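Unit 5: Chores, or Why You Still Own a Mop

Reading before class: the Vanero case packet, first half. Bring the worksheet from Unit 4, filled in. Blank ones will be admired and handed back.

1. Where we left off

Last unit we sorted machines by how much of the world they have to put up with. A dishwasher puts up with almost none of it. You scrape the plates, you load the rack, you close the door, and the machine sprays hot water in a box that was built for spraying hot water. We call this automation and we are right to. Still, notice who did the hard part.

A robot that empties the dishwasher has a much worse job. The plates are wherever you left them. One of the glasses is chipped. The forks have nested. There is a lid in there that belongs to nothing you own.

Keep this test in your notes, because it comes back on the final: did the machine learn the chore, or did somebody rearrange the chore until a machine could do it? Both count. They cost different amounts and they fail in different ways.

2. The shop floor

Factories have a head start on kitchens, mostly by cheating. Parts arrive facing the same way. The lights stay on. If a part shows up backward, a person gets a beep and a bad afternoon. Under those terms an arm with a simple two-jaw grip can run for years, and many do.

The Vanero packet covers what happens when the terms slip. The line packed hinges into trays, and the arm did it well. Then purchasing found a cheaper tray. It was slightly softer and it bowed in the middle. The arm, which had never been told that trays could have opinions, pressed the hinges straight through the bottom. The fix took 16 days, most of them spent deciding whose budget it was.

Look at the table on the packet's third page. Of 900 test trays, the arm finished 400 without help. The sales sheet called this "autonomous operation." The shift lead called it something we have left out of the packet.

3. Hands

So why not give the thing a proper hand? People have been asking for a long time, and the answer keeps being "we did, now what." 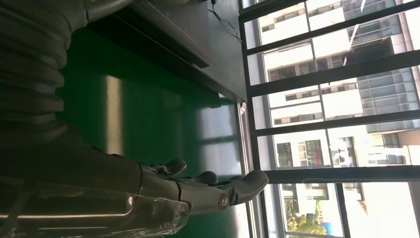 Fingers are useful because so much of what we own was made for fingers: knobs, zippers, spray bottles, the little tab on a trash bag. They are also a nuisance. Every joint you add is another thing to move, sense, protect, and repair. A two-jaw grip has one decision to make, open or closed. A hand has to decide where each finger goes, how hard it pushes, and what to do when the sponge squishes more than expected.

Your own hand hides most of this from you. Reach into a bag for your keys without looking. You felt past a receipt, a pen, and something sticky, and you stopped when you felt metal. Vision barely came into it. A robot has to get the same information from sensors in the fingers, from cameras, from the strain on its motors, or from some mix of these, and then act on it before the bag tips over.

Write down the three words we will use for this: reach, grasp, use. Reaching is in decent shape. Grasping is good for firm objects and shaky for soft, thin, or clear ones. Using, meaning the part where you hold the scissors and also cut something with them, is where the demo video tends to fade to the logo.

4. The home

Homes are worse than factories in every way that matters to a machine. No two have the same layout, and the one you have changes when someone takes off their shoes.

Compare the two proposals at the back of the packet. Usovon wants a general helper that folds, wipes, and tidies. Doucet wants a machine that folds towels, only towels, fed in one at a time. The first is what everybody wants. The second might ship. Before you get too fond of it, ask how long it takes you to feed in a towel, and how long it takes you to fold one.

There is also the matter of being wrong. A robot vacuum that misses a corner has left you a corner. A robot that clears the table and misses the shelf has left you a broom job, which it cannot do either.

5. For next time

Read the Cenduvus safety memo, including the appendix on stairs. Then pick one chore you did this week and write it out as steps, one page, no diagrams. Mark each step reach, grasp, or use. "Clean the bathroom" is not a step. Neither is "tidy up," as several of last June's students learned at the cost of half their points.

Pages go in the box by the door before class starts. The box is not automated.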